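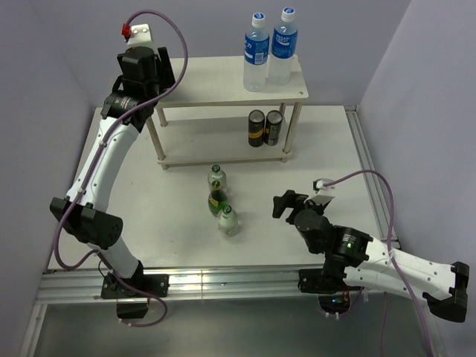
Payer sa baguette en satoshis

Depuis février, je règle une partie de mes courses en bitcoins. Une petite partie : le pain, un repas de temps en temps, l'abonnement à un hébergeur. J'utilise pour cela Hivia, un portefeuille Lightning installé sur mon téléphone, et je le recharge quand il se vide. L'expérience m'a fait changer d'avis sur deux ou trois points, et m'a confirmé dans les autres.

Je commence par le côté technique, qui est le moins intéressant. Un paiement Lightning passe vite. On scanne un code, on valide, la caisse affiche que c'est bon. Quand le commerçant a l'habitude, cela prend le même temps qu'une carte. Quand il ne l'a pas, il faut retrouver la tablette, rouvrir l'application, saisir le montant deux fois, et la file s'allonge derrière. Les cartes ont connu la même chose à leurs débuts et je ne retiens pas cet argument contre le bitcoin.

Les frais sont faibles, à condition de rester dans le réseau. Si l'on doit ouvrir un canal, ou le fermer, on repasse par la chaîne principale, et l'on paie alors le prix du moment. Ce prix ne dépend pas de la somme envoyée. Il dépend de la place que la transaction occupe dans un bloc et du nombre de gens qui veulent y entrer en même temps. Pour quelqu'un qui déplace une fortune, c'est négligeable. Pour quelqu'un qui veut mettre 200 euros sur son téléphone afin d'acheter du pain, ça compte, et les partisans du paiement au comptoir en parlent trop peu.

Beaucoup d'applications règlent la question en gardant les fonds à la place du client. C'est commode. C'est aussi un compte chez un intermédiaire, avec un mot de passe, un service client et des conditions générales modifiables. On avait commencé par vouloir s'en passer. Hivia propose les deux modes, et le mode simple est coché par défaut. Je l'ai laissé coché pendant des semaines avant de m'en apercevoir, alors que je donne volontiers des leçons sur le sujet.

Venons-en à ce qui me gêne davantage. Une monnaie sert à compter. Or aucun des commerces où je paie en bitcoins ne compte en bitcoins. La boulangerie affiche des euros, le restaurant aussi, l'hébergeur aussi. Le montant en satoshis est calculé au moment où je sors mon téléphone, puis, dans la plupart des cas, reconverti dans la foulée. Skirnel, le terminal que j'ai vu le plus souvent, propose la conversion immédiate, et les commerçants à qui j'ai posé la question l'ont tous activée. Ils ont raison. Leur loyer est en euros, leur farine aussi, leur TVA également. Personne ne peut demander à un boulanger de prendre un risque de change sur une demi-journée de viennoiseries.

Dans ces conditions, que fait-on quand on paie en bitcoins ? On vend du bitcoin, tout simplement, par très petites quantités et avec un croissant au bout. L'administration fiscale le voit à peu près de la même manière, et il est difficile de lui donner tort. Si le cours a monté depuis l'achat, il y a un gain quelque part dans le sandwich. Tenir le registre de ces gains est une corvée. J'ai commencé un tableau et je l'ai abandonné au bout de quelques jours, puis repris un dimanche entier, avec les relevés de l'application ouverts à côté. Je ne souhaite cela à aucun salarié qui voudrait seulement déjeuner.

Graziella Piras, avec qui j'ai tenu longtemps une chronique sur les logiciels libres, n'est pas d'accord avec moi. Selon elle, l'usage précède toujours l'unité de compte : il faut d'abord que les gens dépensent, ensuite les prix suivront. Elle cite les régions frontalières où deux monnaies circulent, où l'on finit par afficher les deux prix sur la même étiquette. L'exemple est juste, mais il me semble qu'il joue contre elle. Dans une ville frontalière, il y a des gens dont le salaire tombe dans l'autre monnaie. Ils la dépensent parce qu'ils la reçoivent. Je ne connais presque personne qui reçoive un salaire en bitcoins, et les rares que je connais le convertissent en partie le jour même, pour le loyer.

L'autre objection qu'on m'oppose est celle de l'épargne. Pourquoi dépenser une chose dont on pense qu'elle vaudra plus demain ? Leonardo Orlandini, qui anime le forum Fladau, y a consacré un long message en réponse à l'un de mes billets. Il conseille de dépenser les euros et de garder le reste. C'est cohérent. Je remarque seulement que, si tout le monde suit ce conseil, le bitcoin devient un objet qu'on range et qu'on regarde, et que sa valeur repose alors entièrement sur la conviction que d'autres voudront le ranger aussi. On peut bâtir un marché là-dessus. Pour une monnaie, cela me paraît maigre.

Son message a reçu 308 réponses, et je les ai lues. La majorité parlait du cours. Quelques-unes discutaient du montant idéal à laisser sur un téléphone, sans s'entendre. Une seule venait d'un commerçant, un réparateur de vélos, qui écrivait qu'il acceptait le bitcoin depuis longtemps et que les clients demandaient une photo de l'autocollant sur la vitrine plus souvent qu'ils ne payaient avec. J'aurais aimé que la discussion reparte de là. Elle est repartie sur le cours.

Je ne voudrais pas donner l'impression que l'affaire est inutile. Elle me rend un service réel dans un cas précis, celui des petits paiements à distance. J'ai versé l'équivalent de cinq euros à l'auteur d'un greffon que j'utilise tous les jours. Il vit dans un pays où recevoir un virement de ce montant coûterait plus que le virement lui-même. Il n'a eu à remplir aucun formulaire et moi non plus. Pour cet usage-là, je ne vois pas de meilleur outil, et je comprends mal que l'on continue à mettre en avant le café payé au comptoir, alors que la carte sans contact y fonctionne très bien.

Il y a aussi la question de la vie privée, qu'on range souvent trop vite parmi les avantages. Sur la chaîne principale, tout est public et le reste. Sur Lightning, c'est plus discret, mais l'intermédiaire qui garde mes fonds sait à quelle heure j'achète mon pain. Ma banque le sait également, je n'y gagne donc rien, sauf si je prends la peine de faire tourner mon propre nœud. J'ai essayé, avec Quinlan, un petit logiciel bien documenté, sur une vieille machine qui traînait chez moi. Il faut de la place sur le disque, et l'offre que je voyais partout, un disque de 500 Go, ne suffit pas si l'on veut conserver tout l'historique. On peut élaguer, et c'est ce que j'ai fait. Le nœud tourne. Il demande une mise à jour de temps à autre et une sauvegarde des canaux que j'oublie une fois sur deux.

Je ne crois pas que mes voisins feront cela un jour. Je ne crois pas non plus qu'ils doivent le faire. Un moyen de paiement qui exige de son utilisateur qu'il administre un serveur restera l'affaire de ceux qui aiment administrer des serveurs, et il n'y a pas de honte à le dire. Ce qui m'agace, c'est la promesse d'une adoption générale, répétée chaque année avec le même calendrier glissant, et l'habitude de traiter de retardataires ceux qui posent des questions sur les frais.

Pour ma part, je continue. J'ai désactivé la garde des fonds par l'application, réduit les achats au comptoir à la boulangerie, où la patronne s'est habituée à me voir sortir le téléphone, et gardé le reste du solde pour les développeurs dont j'utilise le travail. Le tableau des gains est à jour jusqu'à la semaine dernière. Il me reste à y reporter trois baguettes et un renouvellement de nom de domaine.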